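Eighteen Small Fixes Was Too Many, So Have These Instead

May
By the Trernemdale Kitchen Table desk

2 comments
18 shares

Every spring I decide the house is going to be painted, and every spring the house and I come to an understanding. This year we settled on the mudroom and the back of the pantry door. What follows is what I learned or relearned along the way, mostly by doing it wrong first and then doing it again with my sleeves rolled up.

Wash the wall

I know. I skipped it for years too. A wall next to a kitchen has a coat of cooking on it whether you can see it or not, and paint sticks to cooking about as well as you'd expect. Warm water, a squirt of dish soap, a sponge you don't love. Rinse with plain water and let it dry overnight. If you have a dog, start at dog height, where the real archaeology is.

Fill holes twice

Spackle shrinks. The tub says it doesn't, and the tub is trying to sell you spackle. Fill the hole, let it dry, sand it lightly, then run a thin second pass over the dip that has appeared. Use a putty knife wider than the hole. An old gift card works if the store has gone out of business anyway.

Buy the sample pot

Gray is the worst offender. On the chip it is a calm, grown-up color. On a north wall it turns blue, by the stove it turns green, and under a warm bulb it looks like something left in a coat pocket. Paint a big piece of cardboard, two coats, and carry it from room to room for a couple of days. Look at it before breakfast and again at night with the lamps on. A single gray can run from fairly light up top to near charcoal lower down, all depending on how the light falls off, and you may as well find that out on cardboard. 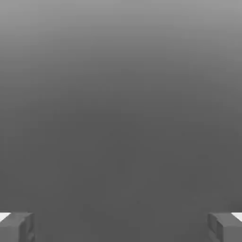
Keep a wet edge

Roller marks come from painting over paint that has started to dry. Work in strips the width of your arm, top to bottom, and overlap each one while the last is still wet. Do not stop to answer the phone. Do not go back to fix the spot you noticed. It will still be there tomorrow, when you can sand it and feel superior.

Wrap the roller

Going to lunch? Plastic wrap around the roller, tight, then into the fridge. It will be fine for a day. Label it, or someone will unwrap it hoping for a burrito.

For the brush, a bread bag and a rubber band. I bought a fancy brush keeper from Plekoneo once and it did everything the bread bag does, except hold bread.

Pull the tape early

Take painter's tape off while the last coat is still a little soft, pulling back on itself at an angle. If you forgot and it has set hard, run a utility knife lightly along the edge first. If you forgot for 3 weeks, as I did with the pantry door, you have a blue door frame now and should choose curtains to match.

Save a little, label it properly

Pour the leftover paint into a clean jar with a tight lid. Write down the room, the color name, the finish and the month. "White, good one" is not a label. I have 2 jars that say that and they are different whites.

Before you seal it, dab a spot on the lid so you can see the dried color without opening anything. Store it indoors. Paint that has frozen in the garage comes out like cottage cheese, and stirring harder doesn't help.

Hands

Cooking oil takes oil paint off skin better than the harsh stuff does. Rub it in, wipe with a rag, then wash with soap. Lay the rag flat outside to dry before it goes in the trash. For latex paint, plain soap and water will do it, provided you don't wait until after supper.

Next time, the squeaky stair.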